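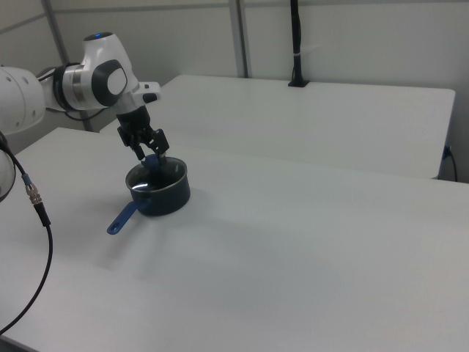
Aneo Household Help
Community Help Pages: Kitchen and Cookware
Topic: Small saucepan with a plastic handle, care and storage
Posted 2020-03-05
Status: Open to further replies

Posted by Lotance

I am responsible for the shared kitchen of a small residence and am preparing a written notice on the care of our cookware. The pan that gives rise to most inquiries is a small saucepan, dark navy on the outside and dark on the inside, with a thin silver rim and a blue plastic handle that has a hole at the end for hanging. There is no booklet with it and I have found no maker's name on it, so I cannot consult the instructions.

I would be grateful for guidance on the following points. First, residents store small items inside the pan to save space, including measuring spoons, bottle caps and on one occasion a set of keys. I would like to know whether this is acceptable or whether it should be prohibited in the notice. Second, there is disagreement about whether the pan may go in the oven to keep food warm. Third, the handle has developed a slight movement where it joins the pan, and I do not know whether the pan should be withdrawn from use until this has been corrected.

The kitchen has one drawer for pans and a short rail with hooks on the wall. The pan is used daily, chiefly for oatmeal, eggs and sauces. We have an electric range. The notice is to be one page in length and must be understood by persons who have not cooked a great deal.

2 replies

Posted by Hebden

The points are addressed below in the order in which they were raised.

Items kept inside the pan. Plastic and wooden items may be kept in a dark-coated pan without much concern. Metal items should not be. Keys, metal spoons, can openers and the like slide against the interior each time the drawer is opened, and fine scratches will appear on the base long before anyone notices a fault in cooking. If the pan must serve as a container in the drawer, a folded dish towel or a sheet of paper towel should be placed in the bottom first.

A further matter should be mentioned in your notice. Any pan used for storage must be emptied and looked into before it is placed on the range. A small dark pan is deep enough that a bottle cap lying at the bottom is easily overlooked in poor kitchen light. A plastic cap will melt onto the surface, and the pan will in most cases have to be discarded. The suggested wording is: "Look inside the pan before turning on the heat." It should be placed at the top of the page.

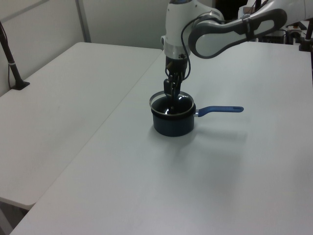

Items should be lifted out of the pan and not tipped out. Tipping is quicker, but the rim is struck against the counter or the sink in the process, and thin rims dent readily. A dented rim does not make the pan unsafe, although a lid will no longer sit flat and liquids will run down the side when poured. Where something has become stuck to the base, fill the pan with warm water and a little dish soap, leave it to stand, and remove the item by hand or with soft plastic tongs. Do not pry it loose with a knife.

Oven use. In the absence of a maker's statement, a pan with a plastic handle should be treated as unsuitable for the oven at any temperature. Some plastic handles are made to withstand low oven heat and others are not, and the two cannot be told apart by eye. For keeping food warm, transfer it to an oven dish with a cover. The same caution applies to the broiler and to leaving the handle over a neighboring burner that is in use. The handle should be turned toward the back or the side of the range, away from the front edge and clear of the other burners.

Movement in the handle. This is generally a loose screw. Let the pan cool fully, look for a screw head inside the hanging hole or near the join with the pan, and tighten it with a hand screwdriver until it is snug. A power driver should not be used, as the plastic may crack. If the handle moves again within a few days, or if no screw can be found, the pan should be withdrawn. A full saucepan with a loose handle is a scald hazard, and in a shared kitchen the next user may be unaware of the defect.

For cleaning, the usual directions apply: a soft sponge, ordinary dish soap, no steel wool and no scouring powder. Dry the pan before hanging it, including the area around the handle fitting, where water collects.

Posted by Dradero

I agree with the reply above as regards the oven. I do not agree that a towel in the pan is necessary. In our kitchen we keep lids and spoons in the pans and the pans last nearly 5 years, which seems sufficient for the price paid.

The simplest course would be to hang the pan on the rail. You have stated that the handle has a hole and that there are hooks. If the pan hangs, nothing can be put in it and the drawer is free for other items. Please check that the hook is large enough for the hole and that the rail is fixed to the wall with proper anchors.

We have a larger saucepan of a similar kind, from another store, and its handle became sticky after repeated washing in the dishwasher. I cannot say whether yours would do the same. We now wash it by hand.

Posted by Lotance

Thank you for both replies. The screw was found inside the handle and has been tightened. The notice will direct residents to hang the pan after drying and to look inside any pan before it is heated. Metal items will be moved to a separate tray in the drawer, and the oven will be ruled out for all pans with plastic handles.

One point remains open. The hooks on the rail are rather thick, and I have yet to establish whether a narrower hook of the same pattern can be obtained. If another member has fitted thinner hooks to an existing rail, I would be glad to know whether they bear the weight of a saucepan with its lid.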